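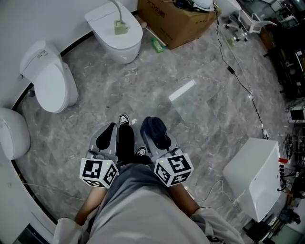

*Sneakers on for moving week 👟*

**1/** OK friends, a little thread on the Rerton College library, because so many of you asked and I can't fit it in replies. The periodicals floor closes Saturday and the whole second level turns into study rooms over the summer.

**2/** I did my entire thesis up there, in the corner by the radiator, so yes, I'm a bit sentimental! But I went to the open session in February and came out feeling a lot better than I went in.

**3/** The big number is 230 new seats. Right now we have 782 in the whole building, and if you've ever tried to find one during finals (with a coat and a coffee and a laptop charger) you know how that goes.

**4/** The bound journals - all 2855 volumes - are going to the Bromavine annex. You can still request anything, and Kelly Falcão at the front desk told me the van runs 2 times a day. Put the call number in the notes box, please, it saves them a lot of hunting.

**5/** Malcolm Lightfoot asked about the map collection. It stays! Same cases, same room, and the Yokoyama atlases will still be out where you can page through them.

**6/** What I don't know yet is where the Ando reading group will meet in the fall. The basement room was mentioned but it has no windows, and we're a group that likes a window. If you hear anything, write me - I'll add it to the bottom of this thread.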